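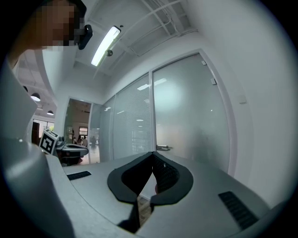 Figure 1. Ceiling of the Eddale room, with the tube light and a small round ceiling fitting.

4.2 Light and privacy in the Eddale room

The case for glass inside office buildings is usually made in two parts. Glass lets daylight travel from the outer rooms to the inner ones, and frosting keeps the people behind it from feeling watched. Both claims appear in the Brotis planning guide, and both were repeated to us when we first asked why the Eddale room had been fitted out as it was. We had doubts about each. The guide treats glass as if it were always left bare and doors as if they were always shut, and our visits to the earlier sites had given us little reason to believe either.

We surveyed the room on Tue 9 August, in the afternoon, and took light readings at desk height. The average with the tube light on was 190 lux. We make no strong claim for that figure. It comes from one afternoon and one meter, and a cloudy day in November would very likely give another. What matters for the argument is that the overhead light was in use on a summer afternoon (Figure 1). A room that truly lived on borrowed daylight would not, we think, need it. It is possible that the light is switched on out of habit, and the people we asked could not say who had switched it on. Habit is a fair explanation, but it does not help the guide either: if people reach for the switch whatever the glass is doing, the promised saving will not arrive.

The glass itself was doing less than the drawings suggest. On the drawings the wall is marked as clear to light along its whole length. In use it is frosted glass with horizontal blinds behind it, and the blinds were closed (Figure 2). We do not know how often they are opened. Still, a frosted wall with closed blinds has been screened twice over, and it seems odd to go on counting it as a light source in the planning sums. The Bosman comfort score, which Brotis uses in its own reports, has no entry for blinds at all. A wall scores the same with them open or shut.

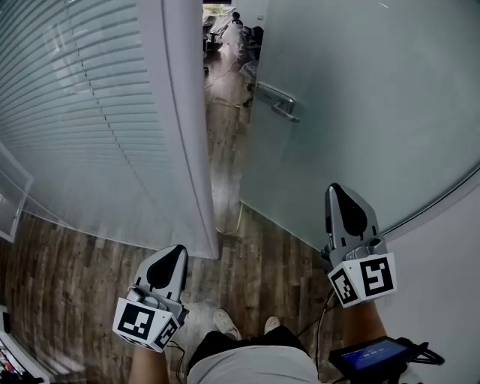 Figure 2. Plank floor between the glass wall, with its blinds closed, and the partly open frosted door.

The door raises a similar problem. It is large, frosted and fitted with a lever handle, and on paper it adds to both light and privacy. Neither benefit is simple when the door stands partly open. Some light will come round the edge that would otherwise have to come through the frosting, and anyone passing has a view in past the edge of it. Frosting protects only the part of the view that it covers. We would expect a serious account of privacy to begin with how long doors stay shut, and we have yet to find one that does.

The score sheet gives the room a privacy mark of 97 out of a possible 100. We could not reproduce it. Working from the published method and entering the door as open, we came out lower each time, although the method is so loosely worded that two of us disagreed over what should be entered. We report no rival mark for that reason.

A word on the floor. Reflected light is often brought in to rescue a weak reading, and the guide allows a bonus for pale floors. The floor at Eddale is brown plank with a weathered grain, and we can see no case for the bonus, yet it had been awarded. The white wall beside the door and the white ceiling are better candidates, and they are scored separately. Whether the floor was marked by someone who had visited the room or by someone reading a product list, we were unable to find out.

It may be objected that one room proves nothing. We agree, and the same objection applies to the guide, whose claims for frosted rooms rest on 7 rooms in a single building at Ondport. All were measured before people moved in. Blinds had not been hung, shelves had not been filled, and doors were presumably wherever the fitters left them – hardly a test of a room in use.

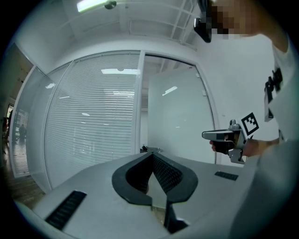 4.3 Limits of the survey

Our readings were taken on one visit, with people present and moving about. A body near the meter can lower a reading, and we did not correct for this. The meter had last been checked by its maker before the Ondport visits, and nearly seven months had passed by then. We also had no control over the blinds and did not ask for them to be opened, as we wanted the room as we found it. A second set of readings with the blinds up would be easy to take, and would show how much of the shortfall belongs to them and how much to the frosting.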